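I finally finished the second Grusgate book last night and I have a lot of feelings, so settle in, this is going to be a long thread. I'll keep the big spoilers out and warn you when I get close to a small one.

Quick catch-up for anyone new. Grusgate is a middle grade fantasy series set in a harbor town called Skultport, where the lighthouse has gone dark and the fog has started keeping things. Boats, mostly. Then a bakery. Then a whole street, with everybody's laundry still out on the lines.

The first book was a bit slow for me, I'll admit that. There were three chapters of harbor law before anyone so much as got their feet wet, and my youngest gave up on it twice. If you bounced off it too, please know you have company over here and I still think you should come back.

Book two opens with the street already missing, and our girl (she's a bell ringer's apprentice, twelve years old, stubborn as a mule and terrible at ringing bells) is the only one who remembers what it was called. Everyone else just walks the long way around and doesn't ask why. I got goosebumps on page four.

What I loved most is how the town feels lived in. People argue over the price of eels. There's an aunt who keeps every letter she ever got in a soup pot and has to move them whenever she wants soup. None of it matters to the plot and I would happily read a whole book of it.

And then there's the Gesance! I don't want to say too much about what it is. It lives under the ferry steps, it speaks only in things people have already said out loud in Skultport, and it is somehow the funniest and saddest character in the book. I read its parts aloud at bedtime and had to stop once to blow my nose.

My kids do the Gesance voice all the time now. I asked who left the milk out and got back, in a low gurgle, "who left the milk out." So thank you very much to the author for that.

OK, small spoiler in this one, skip ahead if you want to go in fresh. The apprentice finds out the bell has a number stamped inside it, 2603, and she spends a good third of the book trying to work out what it counts. The answer is so simple. I had guessed it was a year, my oldest guessed it was a number of ships, and we were both way off.

Safe again from here on.

If I have a complaint it's the middle. There's a long trip upriver to the Mwakyusa, the old archive on stilts, and I kept wanting to get back to the fog. The archive itself is wonderful (the books are shelved by how heavy they are!) but the boat ride getting there goes on and on, and the two ferrymen tell the same joke more than once.

My oldest disagrees with me completely and says the boat ride is the best part, and that I only think it's slow from reading it out loud with a sore throat. That may be fair.

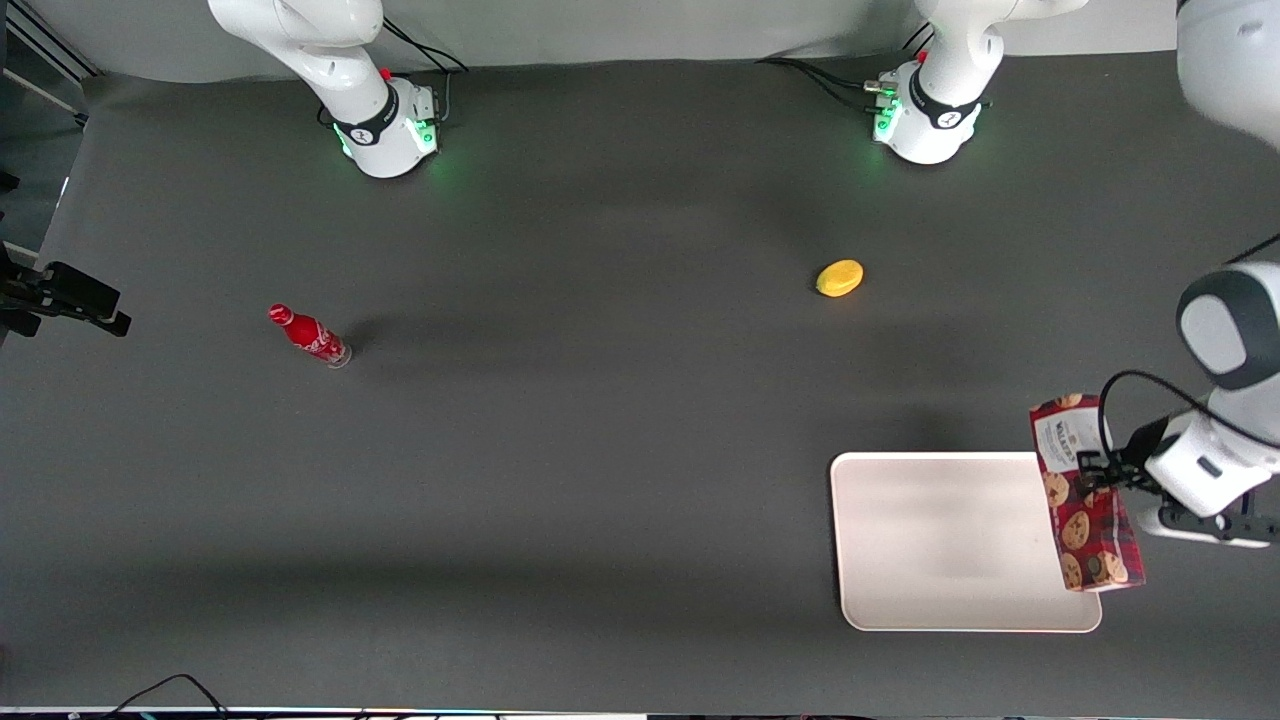
Someone asked me about ages. I'd say eight and up if you're reading together, maybe ten and up alone. There's one chapter set in the bell tower at night that is properly creepy, and mine wanted the hall light on afterward. Nothing gory, just a lot of whispering and a rope that moves.

Someone else asked whether you can start with book two. You could, I guess? The author does slip in a little recap when the apprentice has to explain herself to the harbor board. But you'd miss how she ended up with the bell job, and that makes the ending hit a lot harder — I'd push through the harbor law if you can stand it.

The map in the front is lovely too. Keep a finger in it. I flipped back to it constantly, and there's a little alley drawn on it that doesn't get mentioned until almost the last page. I squeaked when I noticed.

We borrowed ours from the library and had to give it back Wednesday, with a line of holds behind us, so I've gone and ordered our own copy. It'll be going on the shelf next to the first one, which I'm now going to reread from the start, harbor law and all.

Tell me if you've read it, and please tell me what you thought the number was. And if you have anything similar for a kid who likes fog and bells and grumpy aunts, I'm all ears, we need a new bedtime book by the weekend.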